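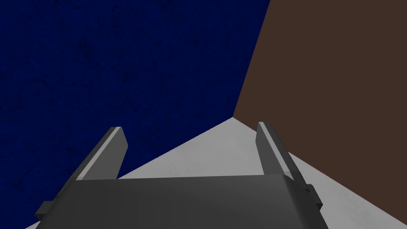 Consuelo Becerra wrote to us in February to say that she had run a benefit show through one of these and that the back rows heard the singer fine and the speeches hardly at all, and would we please stop calling it a concert system. She has a point. We have taken the word "concert" off this page, and while we were at it we went through the rest of the wording too.

Anitz Portable Sound System
Sold and rented by McIntyre
$553, stands and one wired microphone included

What it's for

The Anitz is a pair of powered speakers with a small mixer that clips into the back of one of them. Most of ours go out to student groups and charities putting on a variety night: a few songs, a dance number to a backing track, a magic act, somebody from the cause being supported who gets up to say a few words. It handles that kind of program in a school hall or a church basement. Whether it handles yours depends on the room, and we'd like to talk about the room before you pay for anything.

The box says it covers 2000 people. We don't believe that and we don't repeat it to customers. The maker doesn't say whether those people are indoors, whether they are sitting quietly, or whether they're supposed to understand what is being said. A crowd at a benefit show talks. Parents arrive late, children run up the aisle, and the kitchen hatch is open. Ask us for a larger system if you expect to fill a college auditorium, or find out what the auditorium already has. Plenty of groups rent speakers for a building with perfectly decent ones on the wall and never ask for the key to the cupboard.

What you get

Two speakers, 40 pounds each
Mixer with seven inputs
Two stands
One wired microphone with a long cable
Power leads
A padded bag for the mixer, none for the speakers

About the seven inputs. Only four of them take a microphone. The others are for a phone, a laptop or a keyboard, so a choir plus a host plus a guitar will use the thing up quicker than the number suggests. A full rock band won't fit, and we have talked several bands out of it. If your bill has a band on it, let them bring their own gear and use the Anitz for everyone else. You'll need a few extra minutes between acts, which the host can fill.

The weight is given per speaker. Older listings made it sound like the weight of the whole set. One fit adult can get a speaker up onto its stand, but two will do it without scraping the wall or each other.

The battery

There is a battery in each speaker, and the maker promises seven hours. We'd plan on an afternoon at talking volume and a good deal less with music up loud. Treat it as a backup. Plug in whenever there is a socket, tape the lead down, and don't share the outlet with the tea urn.

The "voice clarity" button

It cuts some low sound and lifts the middle. On a speech it can help a bit. On a violin or a flute it makes things thin and rather unpleasant, and people tend to leave it on after the speeches. We put a strip of tape over it on the rental units. Peel it off if you want to try it. Consuelo Becerra had hers on for the whole night and says it made no difference to the back rows either way, so make of that what you like.

Wireless microphones

We can add an Atau wireless pair. Magicians want the headset kind because they need both hands, and dancers ask for it as well, though most don't speak. A clip-on microphone under a costume picks up every rustle of cloth. The wired one in the box is dull, sturdy and the one we'd hand to a guest of honor. Bring spare batteries for any wireless set, including ours, whatever the little light says.

Old game consoles and other things people plug in

We get asked. Yes, an Atari with the right adapter will make noise through it – one group had a games table at their fundraiser and wanted the bleeps in the hall. You supply the adapter. Turn the input all the way down first and bring it up slowly.

Does a sound system raise more money?

The leaflet that used to come with the Anitz said that better sound "increases giving." It gave no source and we have looked for one. What we can say is that an appeal people can't hear is wasted, and that's as far as we'd go. A host who holds the microphone close to the mouth and speaks slowly will do more for your collection than the next model up. Put the appeal before the intermission, while the coats are still off.

Renting or buying

A group that puts on one show a year should rent. We make more money if you buy, so weigh that however you please. Owned sets end up in a closet, the stand pins go missing, and by the next year the person who knew how to work it has graduated. Buy if you have a show every month or so, a dry place to keep it and somebody willing to be annoyed by it.

Rentals go out the afternoon before and come back the morning after. Registered charities get the second night free if the hall will let you leave it set up. We ask for a deposit and we do check the cables.

From a customer

Carter Boychuk: I'd argue with the part about bands. We ran two guitars and a singer through it with no drums in the speakers at all and it was fine for a hall that size. Agree about the button. The stands are worse than you let on, the left one slipped a notch during sound check and we tied it off with a scarf.

We have changed the stands on the rental sets after hearing this from several people. The boxed sets still ship with the originals. Tighten the collar hard, put the pin through, and then lean on it before the audience comes in.

Ask us for a time to come and hear one. Bring the person who will be hosting and have them read something out loud while you stand at the far end of our shop. It's a small shop, so allow for that.

Home Sound Lights Staging Rentals Contact
40 shares 7 comments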